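How to get ready for a planned operation: a guide for patients and families

Updated Mon 30 May

I wrote the first version of this page after my own gallbladder operation, when I was living in Urnham and did not yet know how hospitals work in this country. Many words on the forms were new for me. Since then several readers have sent corrections, and I have put them in. I am not a doctor. If your hospital tells you something different from this page, follow your hospital.

Step 1. Read the letter two times

The first time you read only for the date. The second time you take a pen and underline every thing you must do. In my letter the instruction about blood tests was on the back side, in small print, and I missed it. I had to go back to the clinic in Estum on a Friday, with one hour in each direction on the bus.

Write down the phone number of the ward. It is usually not the same number as the appointment desk.

Step 2. Make the list of medicines

Put on one sheet of paper:

The name of each medicine, copied from the box
The strength and how many times a day
Vitamins, herbal teas and oils, also if you think they are too small to mention
Any allergy, and what happened when you had it

Ask the nurse which of them you should stop, and on which day. Do not stop anything by yourself. Blood thinners and diabetes medicines have their own rules, and these rules are different from one person to another.

Step 3. Ask how the operation will be done

Many operations can be done open or by keyhole. It is normal to ask which one is planned for you. Ask also what happens if the plan changes when you are already asleep, for you will sign a paper about this.

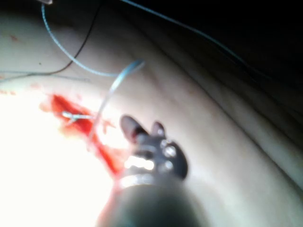
Surgical instrument with its jaws open, next to an incision.

Good questions for the surgeon are: Where will the cuts be? Will I have a drain? When can I lift a bag of shopping? I wrote mine on the back of an envelope and gave it to the surgeon to read, because when I am nervous my English becomes worse. If you need an interpreter, request it when you confirm the date. On the morning itself it is often too late.

Step 4. Prepare the home

Do this in the week before, when you can still bend and carry.

Cook and freeze some meals. Soup is good for the first days
Move the things you use every day to the height between your hip and your shoulder
Put clean sheets on the bed
Buy a simple pain medicine, if the ward agrees with it
Find somebody for the dog

My neighbor Ewan Innes put a small table beside my bed for water and telephone. I used it more than anything I had bought.

Step 5. The evening and the morning

Your letter says when you must stop to eat and to drink. Follow these hours exactly. They are often two different hours - one for food and one for clear water. If you have eaten by mistake, call the ward and tell them.

Take a shower, remove nail polish and leave rings at home. Pack a loose shirt, slippers, your medicine list and a telephone charger with a long cable. I brought 60 dollars in cash and it was too much, I only bought one newspaper.

Step 6. Going home

You can not drive yourself after a general anesthetic. Arrange the driver before, and also a second person if the first becomes sick. Before you leave the ward, ask for these 3 things on paper: how to care for the wound, when to come for the check, and which number to call at night.

Call that number if you have fever, if the wound becomes more red or more painful, or if you keep vomiting. For trouble with breathing or pain in the chest, call the emergency number right away.

Thanks to Alistair Lamont for correcting the part about fasting. The page about returning to work will come in June.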